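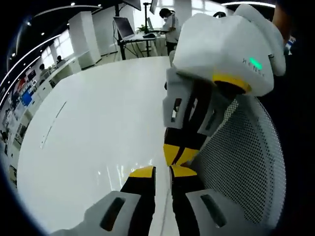

Grolludus Paired Gripper Station – Frequently Asked Questions

The following answers apply to the hand-held grippers issued at the Juntunen open office. They are maintained by the Jorneo equipment desk and are reviewed every October. Users who have completed the introduction with Elin Gough may carry out all of the work described, except where a technician is named.

Who may sign out a pair?
Any registered user. Grippers are issued and returned in pairs, and both units are entered in Grevis under one booking. A unit may not be exchanged with one from another pair, even for a short task, as the finger travel is set for the two together.

What should be checked before the first session?
Place both units on a clear part of the table and inspect the finger mounts, the joints and the tips. Close the fingers by hand – slowly, without the trigger – and feel for grit or a tight spot. Then switch on and wait for the indicator to settle. If it has not turned green after three attempts, return the pair to the desk and record the fault in Grevis. Do not open the housing.

How is the tip alignment test carried out?
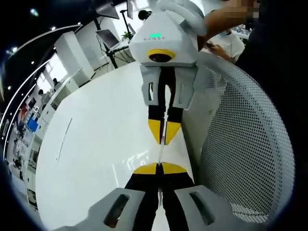 Alignment is tested with two operators, one holding each unit, and takes a few minutes. The grippers are brought together point to point over the table, with the fingers of both units closed. A thin, pale stick is then used as the gauge, as it is between the yellow tips of these two grippers; the operator of the upper unit holds the handle loop and keeps the housing steady, with the green light still showing. The stick should hang straight and should not turn when the lower fingers take hold of it. If it turns, one tip is seated higher than its partner. Loosen that tip by half a turn, press it fully home and repeat the test.

What if the stick slips and does not turn?
Slipping usually indicates residue on the tips. Wipe all four with a cloth dampened with water and allow them to dry. Solvents are not permitted on the yellow parts, which become brittle. Should slipping continue after cleaning, ask Bence Balogh for a replacement set.

How often are the tips replaced?
At 2,000 closures, or sooner if an edge is chipped. The count is kept by Grevis and appears on the booking page. Tips are replaced on both units at the same time. Used tips go in the return box and must not be kept as spares.

May I adjust the finger opening?
No. The opening is set to 92 mm by Santeri Sjöberg, and any change invalidates the calibration of the pair. Users who need a different opening for larger objects should state this when booking.

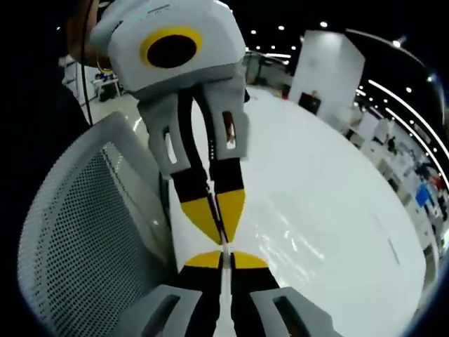
Gripper Station FAQ – Page 2

How should the fingers be cleaned?
Switch the unit off and leave the fingers closed. Brush from the housing toward the tips so that dust is not carried into the joint. The slots in the gray brackets and the narrow channel between them collect lint and are easily missed, particularly when the tips themselves look clean. Use the soft brush supplied with the pair. Compressed air is not to be used near the lens or its yellow ring.

Does the lens require separate care?
Yes. Use a dry lens cloth only, and only when marks are visible in the preview. Repeated wiping does more harm than a little dust. The yellow ring is glued in place; if it can be moved with a fingertip, take the unit out of service.

Why does the preview show bright patches on the table?
The table is glossy and reflects the ceiling lights. Small patches are acceptable. Where they cover the fingertips, move along the table or change the angle of the unit. Please do not cover the table with paper, which leaves fibers in the joints.

A unit has been dropped. What is the procedure?
Switch it off, do not close the fingers, and bring both units of the pair to Onni Nieminen. The pair will be tested and recalibrated before it is issued again. There is no charge to the user, but an unreported drop may lead to withdrawal of booking rights.

Where are repairs carried out?
Tips and brackets are replaced at the desk. Faults in the joint, trigger or housing are sent to the workshop, where Eino Keskinen assigns a replacement pair if one is available. Requests received before 2 p.m. are normally answered the same afternoon.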